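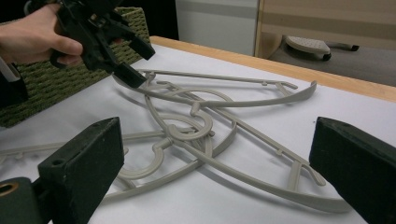 SKADIVDALE, Tuesday, December 27, 2022 - We're Daltar, a small software shop, and today we're releasing Juška 2, the new version of our planning and perception toolkit for robots that pick things up. If you've followed us for a while, you know I've been promising this one since October (sorry!), and the holdup was almost entirely one problem: objects that hook onto each other. Take plain grey plastic clothes hangers. Put three of them in a tangle on a white surface, with one hanger's hook curled over the middle of the pile and the bars crossing every which way, and most grasp planners will happily pick the nearest bar and pull. Then all three come up together, or the bottom one goes skating off the table.

Juška 2 looks at the pile differently. The old version gave you a mask for each object and a list of grasps, best score first. The new one also builds what we call a lift order. It traces each thin part as a curve, works out which curve passes over which at every crossing, and asks whether the top piece can come straight up or has to slide sideways first. If a hook is in the way, the planner adds a short unhooking move before the lift. You can watch all of this in the viewer, step by step, and drag a waypoint if you don't like what it picked. I use that a lot more than I thought I would!

Two-handed work is in there too. One gripper can hold a piece down while the other one pulls, and both arms share a single timeline, so you no longer have to keep two scripts in sync by hand (I've done it, it's miserable).

For this release we tuned the crossing detector on 2000 recorded tangles, then set aside another 157 that it had never seen and used those to decide whether we were ready to ship. The hard ones are still hard. Clear plastic gives us trouble, and so does anything with a soft strap or a clip that swings. We've listed the known problems in the release notes, and the viewer now turns a crossing orange when the software isn't sure which part is on top.

Our first outside users are at Skorton, a garment sorting business down the road, and they've had the beta for 20 weeks. Most of the changes to the settings page came from them, including the big stop button.

Juška 2 is available today as a free update for everyone with a current license. Old project files open without conversion, but please save a copy first. Questions, bug reports and pictures of your worst tangles can go to the Daltar support desk, and I read all of them.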